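Section 4: Setting up a safety check-in

The Bonow check-in service lets a worker tell a small group of trusted contacts where she is going and when she expects to be back. If she doesn't close the check-in on time, the contacts are alerted in the order she has chosen. It was written for street and indoor sex workers, people leaving a violent partner, and outreach staff who visit clients alone. The steps are the same for all of them.

Read section 3 (Accounts and PINs) before starting. You need a working account and at least two contacts who have agreed to be on your list.

4.1 Before you begin

Have these ready:

A charged phone with the Bonow app installed, or any phone that can send text messages
The phone numbers of your contacts
Your regular PIN and your duress PIN (see 3.4)
A short description of yourself: height, hair, tattoos or scars, any medication you take

You do not have to give your legal name. Use the name your contacts know you by. If a contact will need your legal name to make a police report, store it in the sealed note (4.4).

Caution: If someone else has access to your phone or pays the bill, do not install the app on it. Use text mode on a different phone, or ask an outreach worker to open check-ins for you from the office. Text messages can show up on a shared bill.

4.2 Adding contacts

1. Open the app and enter your regular PIN.
2. Tap People, then Add.
3. Enter a name and a phone number. The name can be a nickname.
4. Tap Send request. The contact gets a text asking them to reply YES.
5. Wait until the gray dot beside the name turns green. A contact with a gray dot will not be alerted.
6. Repeat for each contact.
7. Drag the names into the order you want. The person at the top is alerted first.

Note: The list holds up to 30 contacts, but most people do better with three or four. Choose people who answer the phone at night.

Note: An outreach office can be a contact. To add the Drolterska drop-in, type its name in the number field and choose it from the list. The duty phone there is answered from 6 p.m. to 6 a.m.

4.3 Opening a check-in

1. Tap New check-in.
2. Enter the place. A street address is best. If you don't have one, use a cross street, a motel name and room number, or a landmark.
3. Enter anything you know about the person you are meeting: phone number, car, license plate, screen name.
4. Set the end time.
5. Set the grace period. The default is 37 minutes. The shortest you can choose is five.
6. Tap Start. The bar at the top of the screen turns blue.

To add time, tap Extend and enter your regular PIN. You can extend as often as you like. Each extension is saved with the time you made it.

To close, tap I'm OK and enter your regular PIN. If you enter the duress PIN, the screen will show the check-in as closed, but the first two contacts are alerted at once.

Caution: Your contacts are people, and they may be asleep, at work, or out of range. Bonow does not call 911 for you. If you are in immediate danger and can call, call 911 first.

Text mode: Send START, the place, and the end time to the short code 2939. For example, START Bay Motel room 12 1130PM. Send OK and your regular PIN to close. Text mode messages are limited to 470 characters, including spaces. Anything past that is dropped.

4.4 The sealed note

The sealed note is stored with your account and is opened only if a check-in runs past its grace period and no contact has marked you safe within two hours. Your first contact then gets a link to read it.

1. Tap Profile, then Sealed note.
2. Fill in the fields you want. All of them are optional.
3. Under Who to tell, list family or friends who should hear if you are missing, and anyone who should not.
4. Under Photo, add a recent picture you would be willing to see on a flyer or in a news story. If you leave this blank, others will pick one for you, and it may be an old booking photo.
5. Tap Seal and enter your regular PIN.

Review the note every few months. Change it when you move, cut your hair, or get a new tattoo.

4.5 Check-ins for overnight and out-of-town trips

Use a trip check-in when you will be away for more than 12 hours. It asks for a quick confirmation at set times and stays open until you are home.

1. Tap New check-in, then Trip.
2. Enter each place you will stay and the dates.
3. Choose how often to confirm. Every eight hours is the default.
4. Under Belongings, list the bag you are taking and some of the clothes in it. Add a photo if you have one. A contact can read this out to police or hotel staff.
5. Tap Start.
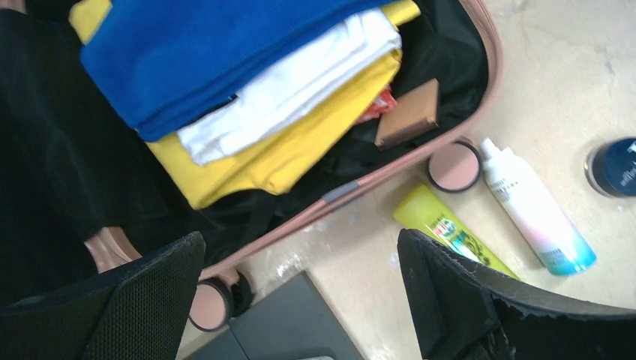
Figure 4-2. Open suitcase with folded clothing.

If you miss a confirmation, the app sends you one reminder before the grace period starts. Reminders are silent unless you turn on sound in Settings.

Note: Trip check-ins follow the time zone you started in. If you cross into another zone, tap Adjust time and pick the new one. Users driving between Jacksonville and the Panhandle have missed confirmations by an hour this way.

4.6 If you are the contact

An alert gives you the person's name, the place, and the end time. Work through these steps in order.

1. Call the person. Let it ring out, then call again.
2. Send a plain text such as "Are you still coming by?" Do not mention the check-in. Someone else may be reading the phone.
3. If you reach her and are sure she is safe, open the alert link and tap Mark safe.
4. If you can't reach her, tap Pass on. This alerts the next contact and shows them what you have tried.
5. Call the police department for the area and ask to report a missing person. You do not have to wait 24 hours. Give the place, the time, and the description.
6. Write down the name of the person who took the report and the report number. Enter both in the alert.

Caution: You do not have to tell the police what kind of work she does in order to make a report. Say she was meeting someone, give the address, and say that missing a check-in is not like her. If the officer will not take the report, ask for a supervisor, then call the Drolterska duty phone. Ronja Eklund and Osian Lewis handle refused reports there and will call the department with you on the line.

Caution: Do not go to the address alone.

4.7 Testing your set-up

Run a test before you rely on the service, and again each December when the office clears unused accounts.

1. Tell your contacts a test is coming.
2. Open a check-in with the place set to TEST and the end time five minutes away.
3. Set the grace period to five minutes and let it run out.
4. Ask each contact whether the alert arrived and whether the link opened.
5. Ask your first contact to tap Mark safe.

If an alert did not arrive, check the number, check for a green dot, and ask the contact whether texts from short codes are blocked on their plan. If it still fails, see section 7, Troubleshooting.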